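Tenancy Notes
2024-02-10

Condensation and mould on bedroom walls: what the December inspections found

The December round of building inspections covered 342 units across the Flerkel and Jundasska blocks. Surface mould was recorded in 49 of them. In most cases the growth was confined to a bedroom, usually on an outside wall and usually below window height. Leaking pipes accounted for only a few of the reports.

The cause in the remaining units was condensation. Warm indoor air carries moisture from cooking, showers, drying clothes and breathing. When that air meets a cold surface it drops part of its moisture there. Outside corners are the coldest part of a room, and the section of wall behind furniture is the next coldest, as heated air does not reach it. A mattress pushed hard against an outside wall traps still air along its full length. 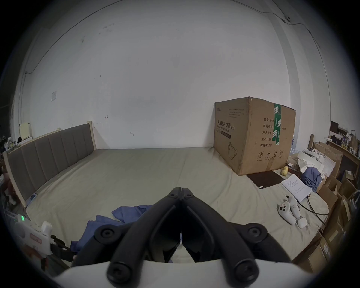
Relative humidity in a bedroom should stay between 40 and 60 per cent. Overnight readings above 70 per cent for several nights in a row are enough to start growth on ordinary wall paint. The Plurkex loggers used in the trial units took a reading every 10 minutes, and the highest values came shortly before people got up, with the door and window both shut.

Residents are asked to do the following.

Keep a gap of at least a hand's width between beds, wardrobes and any outside wall.

Run the bathroom fan during a shower and for half an hour afterwards. Fans in the Jundasska block have a run-on timer, which should be left switched on.

Leave the bedroom door open during the day. If the weather allows, open a window on each side of the unit for a short period in the morning.

Dry clothes outside or on the covered line. One load on an indoor rack can put two litres of water or more into the air.

Hold the heating at a steady low setting in winter — short bursts warm the air but leave the wall cold.

Small patches can be cleaned by the resident. Use a cloth dampened with white vinegar or a mild detergent solution, wipe from the outside of the patch toward the centre, and rinse the cloth often. Do not dry-brush mould, which spreads spores through the room. Do not mix vinegar with bleach. Open the window while working and wear gloves.

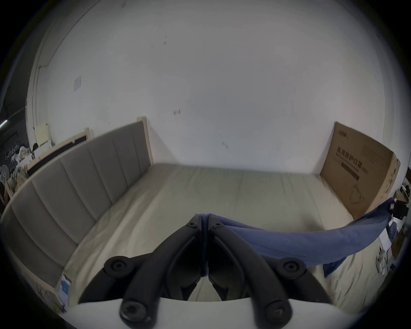 A blue cloth, held at one end.

Patches wider than a sheet of office paper, or any that return within a month of cleaning, should be reported through the maintenance form. The same applies to bubbling paint, soft plaster or a tide mark near the skirting, all of which point to a leak or rising damp and need a different repair.

Vukadinović has been engaged to fit wall vents in the affected bedrooms, starting with the ground-floor units in the Flerkel block. Each visit takes two hours, and furniture within a metre of the outside wall needs to be moved beforehand. The vents are passive, have no running cost and should not be taped over, even in cold weather. Notice will be given in writing before any visit.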